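Tolerance
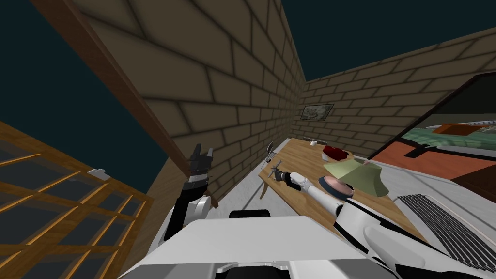
The scale at Kundico was certified to 2 grams. I had certified it myself in May, with the reference weights in their felt-lined case, and had signed the sticker on the side of the housing. The sticker was good for a year. The date on the complaint was Thursday, October 18, 2018, well inside the period, so the complaint came to me.

It said that the scale was light. Kundico packed dried yeast in bags of 1,000 grams and shipped it to bakeries. One of the bakeries, Favesari, had been weighing the bags on arrival and had found them short. The shortage was small and it was always the same. Favesari had kept a log and attached it. The log was neat, in pencil, photocopied, and covered every delivery of the summer.

I drove up in the morning. The plant was on the river side of the road, past the grain elevator. The packing supervisor met me at the loading door and gave me a hairnet and a pair of paper overshoes. She said that she had run the line for eleven years and had never had a scale complaint. I said that most lines have one eventually. She did not seem to find this helpful.

The procedure is as follows. The scale is switched on and left to warm up for half an hour. The level is checked with the bubble at the rear foot. The pan is cleaned with a dry cloth. The weights are then placed at the center of the pan and at each corner, handled with the forks and not with the fingers, and the readings are written down as they come, including the ones you do not like. I did all of this. Every reading was within tolerance. I repeated the corner test and it was the same.

The supervisor watched from the end of the bench.

"So it's fine," she said.

"The scale is fine."

"Then their scale is off."

I said I could not speak for a scale I had not tested. That is the wording we are trained to use. She wrote it down.

I took ten bags off the pallet by the door and weighed them. All ten were at or slightly over the label weight. I moved to the back of the store and took ten more from a pallet that had been wrapped in the summer and returned from a canceled order. Those were short, by about the amount in the pencil log. I weighed them again, then put the reference weight on the pan to see whether the scale had drifted in the meantime. It had not.

Yeast loses moisture if the bag lets it. I asked whether the bags had changed. She said no, then went into the office and came back with a folder. The film had come from Viklund until the end of winter. After that, purchasing had moved to another supplier, Nonia, with the same thickness, the same width and a lower price per roll. The first order had been for 2,000 bags and the line had run it without trouble. The data sheet for the new film was in the folder. The vapor figure was on the second page, in a different unit from the one Viklund used. Converted, it was a little more than double.

I showed her the arithmetic on the back of my test form. She went through it line by line with her own pencil and got the same answer.

"Who reads the second page?" she said.

I did not think it was a question for me.

She made coffee in the office while I typed up the report. There was a calendar from a trucking company on the wall, and a shelf of binders with the years written on the spines. She told me that when she started, the bags had been paper with a lining, folded over and sewn at the top, and that every Monday the foreman took one home and weighed it on his wife's kitchen scale. It was not in any procedure. He simply did it, and brought the bag back on Friday after weighing it again, and if the two numbers were far apart he went and had a word with somebody. When he retired he gave his notebook to the office. The office had thrown it out, or filed it.

"Which?" I said.

"I never looked."

The report has a box for the result and a box for remarks. In the first I wrote that the instrument was within tolerance. In the second I wrote that loss of weight after packing had been observed in stored product and was outside the scope of the test. The second box is small. I continued onto a separate sheet and stapled it, although the system only scans the front.

She signed for the company. It was past four and the line had been stopped for the day. She pulled a binder off the lowest shelf, then the one next to it, and sat down on the floor with her back against the cabinet. I packed the weights in their order, largest first, and closed the case.

"He wrote in green," she said. "It should be easy to spot."

I had another call at a feed store across the river, a platform scale, 655 kilograms capacity, nothing wrong with it as far as anyone knew. The store closed at six. I telephoned them from the loading door and said I would come tomorrow, and then I went back in, took off my coat, and started at the other end of the shelf.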